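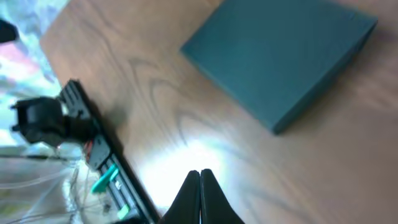
Staff Diary – Library Services

November, Besoldale Campus Library

The first full month of the new arrangement for the reference desk has now closed, and the head of each section has been asked to contribute an entry to this diary. I write for Access and Lending, which took over the desk when the separate inquiry point on the second floor was withdrawn.

The morning began at 8:15 with the handover meeting. Clodagh Scanlon reported that the backlog of interlibrary loan requests stood at 109, down from 180 at the start of term. The greater part of what remains is held up by a single lending partner, which has changed its shipping terms and now asks for a signed form with every volume. Ms. Scanlon has prepared a standing form for my signature, and I signed the first batch before the doors opened.

Nuwan Wickramasinghe raised the matter of the older map collection, which was transferred to us from Botirdale when that branch was reduced to a study space. The maps were entered in the catalog under the Botirdale location code, and patrons continue to be sent there to collect them. I was under the impression that the code had been corrected in the summer. It had been corrected for the atlases only. Mr. Wickramasinghe will work through the remaining 433 records by hand, as the batch tool in Odalel does not distinguish between a map on the shelf and a map in the flat drawers. He expects to be occupied with this until the winter recess, and I have released him from two evening shifts.
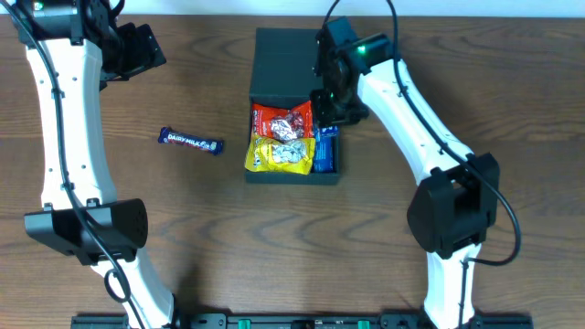 Tabletop with chocolate bar and candy box

At 10:30 I met with Shiuli Sultana of the Faculty of Education to discuss the reading list for her spring course. The list arrived earlier than in any previous year, and I recorded the library's thanks. Several titles are out of print. We agreed to place our own copies on short loan and to request that the faculty lend two more from its departmental shelf. Dr. Sultana asked whether short loan might be extended from three hours to overnight. My position has been that overnight loans defeat the purpose of the collection, but she made a fair argument on behalf of students who work during the day. I undertook to bring it to the next lending policy meeting, and I find that I am less certain of my view than I was at breakfast.

The early afternoon was given over to the desk itself. I hold one shift each week, a practice I intend to keep. Inquiries were of the usual kind: printing, a lost card, a request for a novel with a green cover, and a long and rather enjoyable search for the minutes of a farmers' association that met in the Gerlach Hall before the war. The minutes were found in the uncataloged boxes on the lower level. The patron, a retired surveyor, remained with them until closing and has asked to return. I have noted the box for the cataloging queue and given him a reader's pass for the lower level reading room.

A less agreeable matter occupied the hour from three o'clock. Valdemar Kirkegaard, on behalf of the campus facilities office, confirmed that the heating on the lower level will be shut off for repair over 12 days. The reading room cannot be used during that time, and the periodicals stored beside it should not be left in an unheated space if it can be avoided. Mr. Kirkegaard offered the use of a dry storeroom in the adjoining building. It has no shelving. We will move the bound volumes that are most at risk and leave the newspapers where they are – a compromise I accept with some reluctance, as the newspapers are in the poorer condition but are far too many to carry. 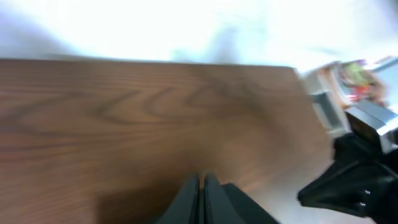 Wood grain, tabletop

Colm Ní Bhriain has completed a draft of the revised desk manual. The former manual had not been altered in substance since the circulation and reference staffs were separate bodies, and it still instructed the reader to telephone an office that no longer exists. The draft is clear and commendably short. I have asked for one addition, a page on how to refer a patron to a subject librarian without leaving the patron to find the way alone. Comments from all sections are due to Colm before the recess.

The building closed at nine with 12 readers still on the second floor, all of whom left promptly when asked. I returned the keys, left a note for Ms. Scanlon concerning the second batch of forms, and put the surveyor's box back on its shelf. The catalog record for it remains to be started.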